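4.2 The Wunden kit in ordinary homes

The Wunden kit is sold by Festside as a complete service for gathering household handling data: a hand-held gripper, a mounted camera, the Won upload software and a booklet which promises that anyone can be recording within 20 minutes. We took the booklet at its word and gave the kit to people who had never held one. The first of them was recording by lunchtime on Monday, having spent most of the morning looking for the charging lead.

Our trial in Takatville ran through May and produced 1,857 recordings. Festside's basic plan covers 500 uploads, after which the software goes on accepting files with great politeness and puts them nowhere. We found this out at upload 501. The recordings were recovered from the cards, and the plan was upgraded at our expense.

Clothing made up the largest share of the work. The booklet recommends "a plain, well-lit table", a piece of furniture that seems to be commoner in booklets than in Takatville. Most participants folded on the bed, where the laundry was in any case going to end up. We let them. A kit advertised for homes ought to put up with a home, and soft bedding under soft clothing is a fair test of any gripper that has to pick up one layer and leave the next where it is.

Dark knitwear gave the most trouble. The Won software scores each recording for "garment clarity", and black jumpers scored badly whatever was done to them. Participants who laid a jumper out with care were told to lay it out with care.
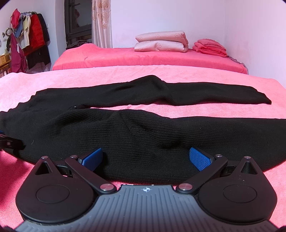 Figure 3. Black knit sweater on a pink towel, with the gripper open.

Of the 300 knitwear recordings we checked by hand, the software had rejected a good many that both checkers thought perfectly usable. Festside's support desk suggested choosing lighter clothes. We passed this on to the participants, who said they would bear it in mind when next buying a wardrobe. For the analysis in Section 5 we ignore the clarity score altogether and keep every recording that a checker could follow from first grasp to last fold.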